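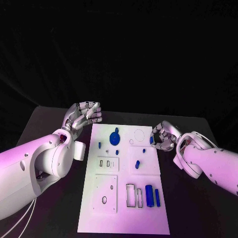
The Ludoda project is a two-arm assembly build maintained by members of the Figueiredo shared workshop. Its purpose is to learn how far a small group can take a pair of multi-fingered hands on simple insertion work, using a task board that members can change as needed. The board is a white sheet printed with thin black outlines, and the blue parts are set out on it or on its raised white plates. Questions received most often are answered on this page.

Who may take part?
Any member who has completed the workshop safety session may apply. Applications are reviewed by Osvaldo Assunção, who coordinates the build.

Is programming experience required?
No. Members without it usually begin with board layout, part printing or wiring. Those who wish to write control code are paired with Berhanu Berhe for their first 5 sessions.

Where do the board files come from?
They are drawn by members and kept in the Lollon folder on the workshop server. Please save changes under a new revision name. The current revision is marked as such, and older ones should not be deleted.

May I print replacement parts myself?
Yes. Use the blue filament stored on the Ludoda shelf, and check the fit by hand before a part goes on the board. Pegs that bind in their holes should be reprinted - please do not sand them.

How many trials have been logged?
The log held 617 trials at the end of October. Of these, 175 were peg insertions. The group intends to reach 1,000 before the board is redesigned.

What are the safety rules during a run?
Two members must be present, one of them within reach of the stop button. Hands stay off the table while the arms are powered. Loose sleeves and lanyards are not permitted.

Can the arms be used for other projects?
Requests are considered when no trials are scheduled. The Baltex controller settings must be restored afterward and the change noted in the log.

How do I report a fault?
Switch off power, attach a red tag and write an entry in the fault book. Do not open the arm shells without approval from the coordinator.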